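Transmettre l'ukrainien aux enfants : bilan d'une première année d'ateliers

La question de la transmission de l'ukrainien aux enfants scolarisés en France se pose dans un grand nombre de familles. L'école, les camarades et les loisirs se vivent en français, et la langue des parents recule vers quelques formules du soir. Les ateliers ouverts en septembre par l'association Denda répondent à cette situation, et je souhaite en présenter ici un premier bilan, à titre personnel.

Les séances ont lieu le samedi, à 10 heures, dans une salle mise à disposition par la maison de quartier. Elles accueillent des enfants à partir de 5 ans, répartis en deux groupes selon leur aisance à l'oral. Nadiia Stasiv assure l'enseignement des plus jeunes, qui travaillent à partir de comptines et d'albums. Le second groupe, confié à Hryhorii Vasylenko, aborde la lecture en cyrillique et la rédaction de courtes lettres adressées aux grands-parents.

À l'ouverture, 70 familles avaient demandé à recevoir le programme. Environ 111 enfants ont participé à au moins une séance au cours de l'année. L'assiduité demeure inégale, en particulier chez les adolescents, pour lesquels un format distinct est à l'étude. Hanna Hrytsenko propose de leur confier l'enregistrement de récits familiaux, ce qui les amènerait à employer la langue avec des adultes autres que leurs parents.

Les échanges avec les familles ont également fait apparaître une attente que le programme n'avait pas prévue : plusieurs parents, locuteurs courants, ne savent pas comment maintenir l'ukrainien à la maison lorsque l'enfant répond systématiquement en français. Vira Yatsenko a consacré deux réunions à ce sujet. Elle recommande de réserver à la langue des moments fixes de la journée, la préparation du repas par exemple, et d'accepter les réponses mêlées sans les corriger à chaque phrase. 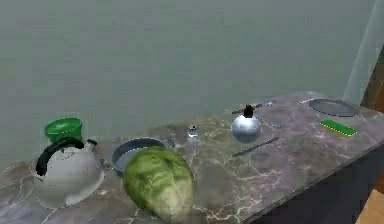 La cuisine, lieu quotidien de la langue familiale.

Les inscriptions pour la prochaine année seront ouvertes aux familles dans lesquelles un seul parent parle ukrainien. Les demandes peuvent être adressées à Illia Romaniuk, à l'accueil de l'association, avec mention de l'âge de l'enfant et de la langue parlée à la maison.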